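Zutatus and Limsakul Sign Hekoser Strait Agreement, Open Shared Waters to Fishing Boats From Both Sides

Foreign ministers agree on joint permits, a direct line between coast guards and the return of 81 impounded boats
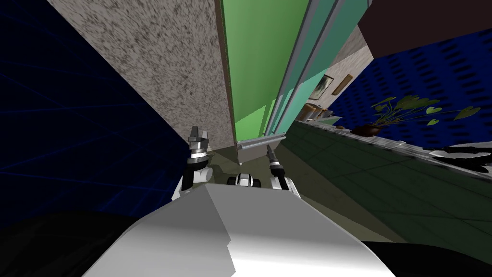

Two robot arms, one with a gray metallic gripper. Computer rendering.

NILLSIDE, Jul 17, 2026 -- The governments of Zutatus and Limsakul today signed an agreement on the shared use of the Hekoser Strait, closing 10 years of talks and giving fishing families on both shores a clear set of rules for the first time since the two countries drew their sea border.

The agreement was signed at the Nillside Harbor Hall by Joelle Aoun, Foreign Minister of Zutatus, and Ekkachai Chantharasri, Foreign Minister of Limsakul. It covers the full 64 miles of the strait and takes effect once both parliaments have voted on it. Both governments have promised to send the text to lawmakers before the end of their current sessions.

"I grew up hearing the radio in my uncle's boat, and half of it was people on the other side telling jokes," said Minister Aoun. "Those people were always our neighbors. Today we can fish next to them again without anyone looking over a shoulder, and I am so happy to be the one holding the pen!"

Minister Chantharasri thanked the crews and harbor towns that kept writing to both capitals even when the talks had stopped.

"Your letters were read, every one of them, and a good many ended up in our briefing folders," he said. "When the two delegations got stuck on the question of night fishing, we took out a letter from a net maker and found that she had already worked out a fair answer. It is in the agreement, very nearly in her words."

What the agreement does

Under the new rules, a boat registered in either country may apply for a single Hekoser permit, good on both sides of the center line. Permits will be issued by the harbor office where the boat is registered, and the other country will accept them as its own. Boats under the small-craft limit pay no fee in the first year.

The two coast guards will open a direct line, staffed day and night, so that a question about a boat's position can be settled by a call between duty officers. Until now such questions went through the two foreign ministries, and an answer could take days. Crews in trouble may be helped by whichever coast guard is closer, and a rescue vessel no longer needs advance permission to cross the line.

Fishing boats held in port by either country over the past disputes will go back to their owners. There are 81 of them, and the first group will leave harbor as soon as safety checks are finished. Neither side will charge storage costs. Owners whose boats can't be repaired may ask for a payment from a fund the two governments are setting up together.

The agreement does not move the sea border, and each country keeps its stated position on the two sandbanks at the northern end of the strait. Both governments have agreed to leave the sandbanks out of the permit zone for now and to take up the matter in separate talks.

A joint commission with eight members, four named by each government, will look after the day-to-day work. It will set catch limits, hear complaints from crews and publish its decisions in both languages. Rungnapa Meesuk, who led the fisheries working group for Limsakul, will serve as its first chair, with the post passing to Zutatus after two years.

"We have good fish counts from our side and they have good fish counts from theirs, and for years the two sets sat in different drawers," Ms. Meesuk said. "Our scientists met in May to put them together, and they stayed at it well past dinner -- I had to send someone up with sandwiches. The strait is in better shape than many of us feared. The spawning grounds in the south still need rest, and they will be closed each spring."

The spring closing applies to all boats, with or without a permit. Small-scale crab fishing from shore is not affected.

Talks held in Nillside

Nillside has hosted the Hekoser talks from the start. The final round was led by mediator Misaki Shibata, who was asked by both governments to return after the talks broke off over the arrest of several crews near the northern sandbanks.

"The delegations deserve the credit," said Ms. Shibata. "They came back to the table when it was hard to do, and they brought people who know the water. I have worked on agreements where the first fisherman entered the room on signing day. In Nillside they had chairs from the first morning, and they used them. They corrected our charts, too."

Ms. Shibata will remain available to the commission through its first year. She will have no vote.

Eusebio Vidal, head of the Hekoser Talks Secretariat, said his office will now turn to getting the word out in the harbor towns. Staff will visit ports along both shores with printed guides to the permit rules, and open meetings will be held in the evening, when most boats are in.

"Come with your questions, come with your complaints, bring your kids," Mr. Vidal said. "We want every skipper on the strait to know what the permit allows before the first one is handed out. And if we've explained something badly in the guide -- tell us and we'll print it again!"

Next steps

The agreement goes to the parliament of Zutatus first, under the order the two sides settled on, and then to the parliament of Limsakul. The coast guard line will be tested before the votes and can begin service right away by exchange of letters. Permit applications will open at harbor offices after the second vote. Crews do not need to apply in advance, and existing national licenses stay valid in national waters.

The full text, the map of the permit zone and the list of boats to be returned are available from the Secretariat in both languages. Boat owners who believe their vessel is missing from the list should contact the harbor office where it was last registered.

About the Hekoser Talks Secretariat

The Hekoser Talks Secretariat is based in Nillside and is funded in equal parts by Zutatus and Limsakul. It arranges meetings between the two governments on the strait, keeps the official record and provides translation.

Media contact
Press Desk, Hekoser Talks Secretariat
Harbor Hall, Nillside
Interview requests for Mr. Vidal and Ms. Meesuk may be made through the press desk. Requests for the ministers should go to their own offices.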